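The Arm Is the Cheap Part

Every November, somewhere in the back half of the budget meeting, a slide comes up with a robot arm on it. I've sat through enough of these by now to know the shape of the slide. There is a price at the bottom, there is a smaller price next to it if you sign before the end of the year, and there is a line that says "ready for kitchen and food service tasks." Then people who have never wiped down a counter at closing time start nodding.

I buy equipment for a company that runs cafeterias. Ovens, dishwashers, carts, the dull stuff. I have nothing against machines that work. A dishwasher works. I can tell you what it drinks, what it costs to fix and how many years I'll get out of it, and when the Lanz sales rep lies to me about any of that I can catch him at it.
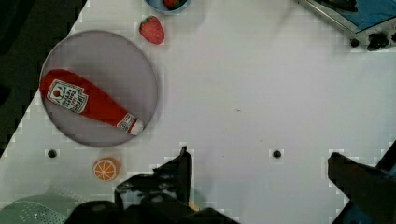
My trouble with the arm quotes starts with the word "task." Dreva sent us a proposal with 538 tasks listed in an appendix, and I read the whole thing on a plane. Move a plate to a shelf was one. Move a plate to a different shelf was another. Look at the kind of table these systems get shown on: white, wide open, a ketchup bottle lying across a gray plate, a strawberry and an orange slice set well apart from each other. The food looks like toys to me, and the bottle may well be a stuffed one. A stuffed bottle doesn't leak or slide out of a wet grip, and it doesn't care if it gets dropped. My ketchup bottles have crust on the cap. I'd like to see that in the appendix.

I said something like this to Roland Naylor, who runs our kitchens and has more patience than I do. His answer was that you have to start somewhere and that toy food is how anybody sane would start. Fine. I agree with him. If I were building one of these things I'd practice on toys too, and I wouldn't let it near a pot of soup for years. But starting somewhere is research, and I'm not being asked to fund research. I'm being asked to put it on the same line as a walk-in cooler.

So let's talk about the line. The quote from Fodau covered the arm, the gripper and one year of software. It left out the table, the mounts, the power drop, the safety review, the spare gripper pads and the person. There is always a person. Somebody sets the items back out, somebody restarts the thing, and somebody stands close enough to hit the stop button. When I asked how many hours of that person I should plan for, I got two answers from two people at the same company, and they were on the same call. 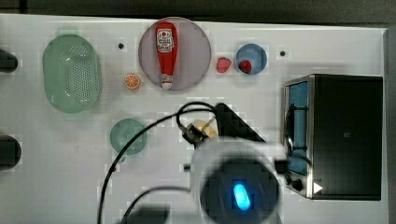 Colander, plates, fruit, toaster oven, and the cables that come with the arm.

I keep coming back to cables. In a real kitchen a loose cable is a write-up from the health inspector. It hangs over the work, it collects grease, and sooner or later it gets caught on a handle. One like the black loop over that little green plate would have to be sleeved, routed and cleaned every night, and whoever cleans it is on my payroll. Grorkex, to be fair to them, did put a cleaning allowance in their estimate. It was 13 minutes a day. I have watched grown adults spend longer than that on a slicer.

And the toaster oven bothers me more than it should. I have no idea what it's like for an arm to work one of those doors, and I'm willing to be told it goes beautifully. But I want to be told in numbers I can hold a vendor to. How many tries, how many drops, how many times did a human reach in? Put it in the contract with a penalty next to it, the way the cooler people do with temperature.

What I've told our finance side is that I'll support a trial under three conditions. It comes out of a development budget and never out of kitchen equipment. The labor of looking after it gets counted from the first day – counted by us, on our own time sheets. And we use our own bottles, our own trays and our own oven, dirty, at the end of lunch.

Two of the vendors have gone quiet since I sent that over. The other one asked if the bottles could be empty.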